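3. Materiales y procedimiento

3.1. Superficies de trabajo y objetos

El estudio se llevó a cabo sobre mesas de superficie blanca y lisa, de uso diario en tareas de clasificación y embalaje. Se eligieron superficies claras por dos razones: son las más frecuentes en los talleres visitados durante la fase exploratoria (Berhe y Gbeho, informe interno) y permiten separar con facilidad el residuo visible del fondo. No se impuso a los participantes ninguna limpieza previa. El estado de partida de cada mesa se registró tal como se encontró, con sus marcas, roces y restos.

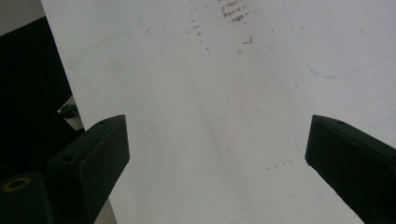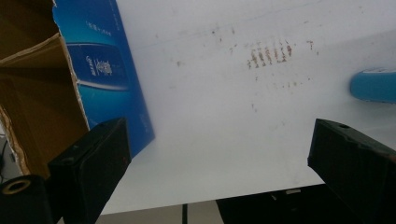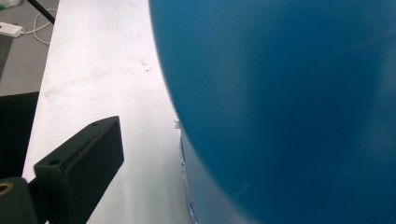
Figura 2. Superficie blanca de trabajo en tres tomas de una misma sesión: (a) manchas pardo-rojizas y trazo azul tenue; (b) manchas pardo-rojizas junto a una caja de cartón abierta; (c) roces y motas oscuras junto a un objeto azul de contorno curvo.

A efectos de codificación, los residuos se agruparon en cuatro clases. La clase A reúne las manchas adheridas de color, como las de tono pardo-rojizo de la Figura 2a, formadas por trazos cortos y motas que se concentran en una zona y se dispersan hacia fuera. La clase B comprende los trazos lineales compatibles con tinta o rotulador; la línea azul de la misma toma se asignó a esta clase, con la reserva de que su origen no pudo establecerse. La clase C corresponde a partículas sueltas o de apariencia suelta, y la clase D a roces y velos grisáceos sin borde definido. Una misma mesa puede presentar las cuatro clases, y de hecho fue lo habitual.

La distinción entre A y C no siempre resulta inmediata. En la Figura 2c, las motas oscuras próximas al borde del objeto azul se codificaron como C por su tamaño y su distribución, pero una de las codificadoras (S. Gbeho) las consideró en primera instancia como residuo adherido. Los casos de este tipo se resolvieron por acuerdo, sin recurrir a una tercera lectura salvo cuando la discrepancia afectaba a más de una clase en la misma toma.

3.2. Cajas de cartón y deterioro del borde

Los recipientes de cartón se analizaron por separado. Interesaba en particular el estado de los bordes, dado que en trabajos anteriores del grupo el desgarro de la capa exterior se había asociado a un depósito mayor de fibra sobre la mesa. La caja de la Figura 2b presenta el patrón que aquí se denomina desgarro longitudinal: la capa exterior aparece arrancada en un tramo del borde y deja a la vista fibras de color más claro, mientras que la cara impresa, azul y brillante, ocupa el lado orientado hacia el centro de la mesa. La solapa interior está plegada y forma un reborde horizontal. Esta disposición se anotó como «solapa interior activa», porque reduce la abertura útil y obliga a introducir los objetos con cierta inclinación.

No se registró la marca ni el contenido original de las cajas. La variable de interés era la geometría de la abertura, y se prefirió trabajar con recipientes reutilizados de procedencia diversa – la mayoría con impresión en al menos una cara – antes que con cajas nuevas de un único formato. El protocolo de homologación de recipientes propuesto en el proyecto Vivuda se descartó por esta misma razón.

3.3. Objetos curvos y zona de contacto

Los objetos de contorno curvo plantean un problema distinto. Cuando el objeto ocupa buena parte de la superficie, como en la Figura 2c, la franja inmediata al borde curvo queda fuera del recorrido natural del paño. Además, el color del objeto puede teñir ligeramente la zona contigua de la mesa en las tomas, lo que dificulta la lectura de los residuos de clase D. Para corregir este efecto se excluyó del cómputo de clase D una banda estrecha a lo largo del contorno; las clases A, B y C se mantuvieron sin exclusión.

En el borde del objeto azul se aprecia también un pequeño fragmento blanco de contorno irregular. Puede tratarse de papel o de cinta, sin que la toma permita decidirlo. Los fragmentos adheridos al objeto no se contabilizaron como residuo de mesa, aunque sí se anotaron en el campo de observaciones, ya que podrían desprenderse en fases posteriores de la tarea.

3.4. Participantes y sesiones

Las sesiones se celebraron en dos locales, designados Nornlow y Hatwood, y comenzaron en abril de 2023. Se realizaron en total 160 sesiones, coordinadas por K. Abera en el primer local y por L. Ayele en el segundo. Los participantes recibieron una única instrucción: retirar los objetos de la superficie, depositarlos en los recipientes disponibles y dejar la mesa en un estado que considerasen aceptable para continuar trabajando. No se definió «aceptable». La ambigüedad es deliberada y permite observar el umbral que aplica cada persona, cuestión que se retoma en la sección 5.

Cada sesión tuvo una duración máxima de 20 minutos. Se pusieron a disposición paños secos, un pulverizador con agua y un cepillo de cerda corta. No se facilitaron disolventes. La ausencia de disolventes limita el tratamiento de la clase B y, en menor medida, de la A, por lo que las tasas de eliminación que se presentan en la sección 4 deben leerse como cotas inferiores.

3.5. Codificación

El material consta de 745 tomas fijas válidas. Se descartaron las que mostraban menos de un tercio de la superficie de la mesa y aquellas en las que el desenfoque impedía asignar clase. La codificación siguió la plantilla Hailu en su segunda versión, con los campos siguientes: clase de residuo, extensión (puntual, agrupada o dispersa), posición respecto a los objetos y observaciones.

La extensión se codificó por separado de la clase. En la Figura 2a, por ejemplo, las manchas de clase A recibieron el valor «agrupada», con la anotación de una mancha menor apartada del conjunto. En la Figura 2b se asignó el mismo valor, a pesar de las motas que se extienden a ambos lados, por predominar los trazos cortos y casi paralelos del núcleo. La coincidencia de valor entre dos tomas no implica que se trate de la misma mancha; la plantilla no prevé el seguimiento de residuos individuales, y el orden de las tomas dentro de una sesión no se utilizó en el análisis.

Una submuestra de alrededor de 200 tomas fue codificada de forma independiente por B. Tekleab, que no había asistido a las sesiones. El acuerdo fue alto en las clases A y B y sensiblemente menor en la D. Revisadas las discrepancias, la mayor parte procedía de superficies con iluminación desigual, en las que una zona menos brillante se había leído como velo grisáceo. En junio se modificó la instrucción correspondiente de la plantilla y se recodificó la clase D en todo el material. Las cifras de la sección 4 corresponden a la recodificación.

3.6. Limitaciones del registro

Una toma fija no informa sobre la antigüedad de un residuo ni sobre su adherencia. Los términos «adherido» y «suelto» se emplean aquí en sentido descriptivo, a partir del aspecto, y solo se contrastaron mediante frotado en un número reducido de mesas del local Hatwood. Tampoco se analizó la composición de las manchas. Las de tono pardo-rojizo admiten varias interpretaciones – suciedad frotada y resto seco entre ellas – y no se ha intentado decidir entre una y otra.

El suelo y los elementos situados fuera de la mesa quedaron excluidos de la codificación, incluidos los cables y regletas presentes en algunas tomas. Su posible influencia en los desplazamientos de los participantes alrededor de la mesa no se ha tratado en este trabajo.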